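Veltamora arm kit trial: progress report to the equipment fund
May 2, 2018

You asked for a short account of where the trial stands before the second payment. We have had the Veltamora kit since January and have used a little over half of the loan period. My view is less cheerful than the sales sheet.

Setup took 12 working days. The Skomosska brochure says an afternoon. Most of that went on the wrist camera software, which would not keep its settings after a restart. Ojo, the dealer, sent a fix after our third request, and it has held so far.

The main test is small-object sorting, using dice, on carpet and on a bench. The brochure promises 500 picks without a stop. Our longest run on the bench is 50. On carpet we have not come close to that, and I have stopped giving carpet figures to Ojo until we agree on what counts as a pick. They want to count any touch. I want the die in the container.

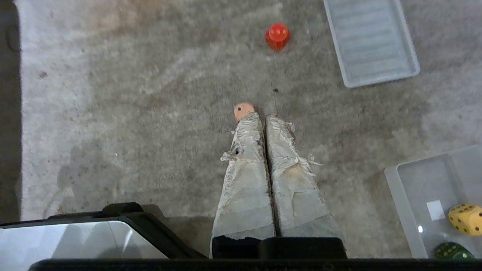 Grip is the other sore point. The fingers as supplied are too smooth for anything this small, and the "high-friction upgrade" is a $400 extra that we were not told about when we signed. We have been getting by with duct tape. It works well enough to keep testing, but it wears and picks up dirt, and every new wrapping changes the width of the fingertips, so results from one week don't compare cleanly with the next. I would treat all our grip numbers as soft for that reason.

In fairness, the arm itself has been steady. No motor faults, and the emergency stop does what it should.

Spending is within the grant. I have not bought the upgrade and don't plan to unless Ojo lends us a set first. They are "looking into it."

What I would like from you is a hold on the second payment until we see one full bench run at the promised length, done here, on our dice, with our count. Cunismont has asked whether we would recommend the kit to their own shop. I have told them to wait.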